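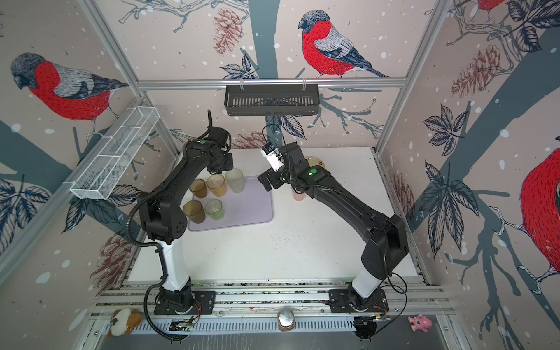

Posted by Vesna Angelovski in Workshop Tips | Oct 21, 2021

Search this site... Go

I get a lot of mail asking how we run cup sessions at the Bimville shop, mostly from people who have just put a pair of arms on a bench in the garage and want to start recording. So I'm finally writing down the little stuff! If you haven't got your leader arms calibrated yet, go do that first and come back, I'll wait.

Start with the cups. I buy cheap see-through plastic ones in different colors, amber and brown and pale green and pink, and I mix them up all the time. Translucent cups are a pain (the cameras see the table right through them) but they're what people have in their kitchens, so they go in. If you only record with nice solid mugs you'll get a model that loves nice solid mugs.

Put a tray down. Ours is pale lavender with rounded corners and it does two jobs: it gives the task a clear "on" and "off", and it gives you something to shift a couple of inches between takes. Please shift it. I once did a whole August afternoon with the tray in exactly the same spot and the policy learned to reach for that spot, tray or no tray. Don't line the cups up too neatly either. Leave one off on its own over toward the other arm now and then.

Give your wrist cameras something to look at. Plain white walls all look the same up close, and our bullfinch wallpaper has been the best money I've spent on the whole enclosure. Any busy print will do. Paste it flat, and run a dry brush over the seams so they don't lift.

Hang your baskets off the bars. A slotted one with two hooks goes right on the aluminum and comes off again when you want it for a different task. I empty mine before cup days, or I end up with clothespins in the background of half the set.

Cables! Leave slack at the elbow, then move the arm by hand through its full reach before you power up. Zip ties go on loosely. A cable that tugs will make you drive the arm in a funny hesitant way without noticing, and every bit of that hesitation gets recorded and learned.

Now the part people skip. Throw takes out. Our last cup set was over 2,000 takes when we stopped, and 1,887 were left after I'd sat down with tea and watched them. What I drop: a take where I changed my mind halfway, a take where the grippers bumped, anything where my hand got into view. What I keep: a fumble that I fixed. If a cup tips and you pick it up cleanly, that's gold, leave it in and label it "recovered".

Write the label while you still remember. We use Zasel for ours and it's fine, but a spreadsheet works too.

Keep sessions short. I switch with my partner every two hours, and we each drive differently (she's quick, I dawdle), so the set has both of us in it.

Wipe the tabletop with a barely damp cloth and let it dry before the cups go back. Smudges are okay, sticky isn't.

Next month I'll get to folding dish towels, which is going terribly so far. If you've got a trick for corners, leave it in the comments.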